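Search this site Go

# Hultville allotment seed-swap list

Last updated: January

Print this page | E-mail this page

Hello! This folder holds the list of veg varieties people have brought to the Hultville swap, typed up by me over far too many evenings (and one very long Friday). There are 2,836 rows in `swaps.csv`, one for each packet, and 112 varieties once I'd sorted out the spellings. Jitaru beans alone had three.

## What's in it

- `variety` – the name on the packet, tidied up
- `sown` – month only
- `plot` – a number from 1 to 80
- `notes` – whatever was scribbled on the back, warts and all

Cabbages of every sort go under `brassica`, napa included, so don't go hunting for them under salad leaves like I did. 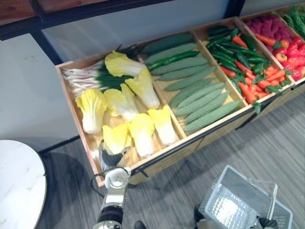

One reader wrote in to say that napa sown before midsummer bolts every single time on the lower plots, and could the list please show which sowings failed? I'd love it to! The trouble is that most people only write a note when something does well, so a blank in `notes` tells you nothing either way.

## Things to watch

Bernano is down as both a squash and a tomato, and I think both are right. Dates before the Trulitz shed moved are a bit ropey, as those packets got damp and I was squinting. Plot numbers are where the seed was grown, so please don't use them to work out who swapped with whom.

Use it however you like, and if you fix a spelling, send it back to me.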